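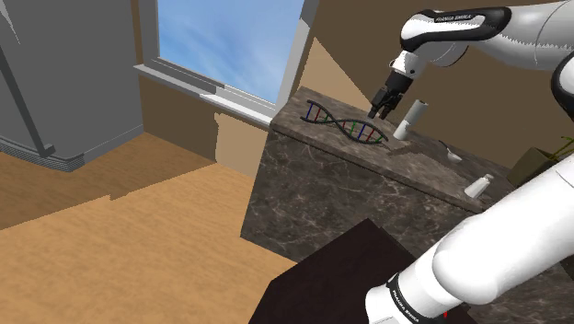 Figure 1. Simulated kitchen, tabletop exercise. Gripper open over the counter, between the DNA model and the white container.

Robot Manipulation: handout for the open day demonstration
Last updated: May 10, 2025

1. Purpose of the session

These notes go with the demonstration given by Valdemar Thorlacius in the teaching laboratory. They cover the material needed to follow the live run and to attempt the worksheet. Visitors who have not taken the first-year control course can skip section 4.

The demonstration runs in simulation on the large screen. The arm model is a Franka Emika unit with a two-fingered gripper. The task set, known locally as Hestine, was put together in January by Milagros Barrios and contains 34 kitchen layouts. The layout in Figure 1 is the one used for the first part of the session.

2. The task

The operator gives a short written instruction that names one object and one goal. For the layout in Figure 1 the instruction is "pick up the DNA model". The other items on the marble counter (a white container, a small spoon and a short shaker) are distractors. They take no part in the goal but must not be knocked over.

A run counts as a success when all of the following hold:

- the named object is clear of the counter;
- it stays in the grip for 100 control steps;
- no distractor has left the counter.

A run that meets the first condition and fails the second is entered as a slip. Slips are kept apart from misses in the results, as the two usually have different causes.

3. Why this object

The DNA model is long, thin and twisted, with two strands joined by short coloured rungs. It lies flat along the counter. Three points follow for grasp planning.

First, the object has no flat sides for the fingers to close on. Contact is made on the strands, and the contact points move as the gripper is shifted along the length. Two grasps a short distance apart can behave quite differently.

Second, the centre of mass is near the middle. A grasp at one end leaves a long overhang and the model tends to swing down when raised. Students often choose the right-hand end in this layout, it being nearest to the gripper. Work out the turning moment before doing so.

Third, the collision mesh is simpler than the drawn mesh. The gaps between the rungs may be filled in the collision version, so a finger path that looks clear on the screen can be blocked. Switch on the collision view if a grasp stops short for no visible reason.

4. Control notes

The arm has seven joints, one more than is needed to fix the position and direction of the gripper. The spare freedom is used to keep the elbow away from the counter. The demonstration uses a damped least-squares solver for the inverse kinematics, with a weak pull towards a rest posture.

Gripper commands are open or close only. There is no force setting in the student version. Approach speed is limited over the last part of the descent – this limit can be changed in the settings file, but please leave it as it is on the shared machines.

5. Lighting and rendering

Each layout can be drawn with different wall colours, floor textures and light directions while the physics stays the same. Note the blocky edges of the light and shaded areas on the wall and floor in Figure 1. Coarse shadows of this kind have no effect on contact or motion. They do matter to a policy that works from camera input, and the second worksheet question deals with this.

6. Recorded runs

The Flilelari archive holds 1446 recorded runs across all layouts. Of these, 306 use the counter layout shown here. Each record stores joint angles, gripper state, object poses and the written instruction. Images are stored separately and are slow to load – fetch only the runs you need.

7. Worksheet

(a) Sketch the DNA model from above and mark two grasp points you would try. State the expected overhang in each case as a fraction of the length.

(b) Suggest how a camera-based policy might be misled by a hard shadow edge close to the counter. Propose one test.

(c) The white container stands close to the gripper fingers. Describe an approach path that lowers the risk of contact with it, and say what is lost in time.

(d) Replace the instruction with "pick up the spoon". Which parts of the success check need to change?

Written answers go to Milagros Barrios in the El-Sayed room. Reading for the next session: Dinico user notes, chapters on contact and friction.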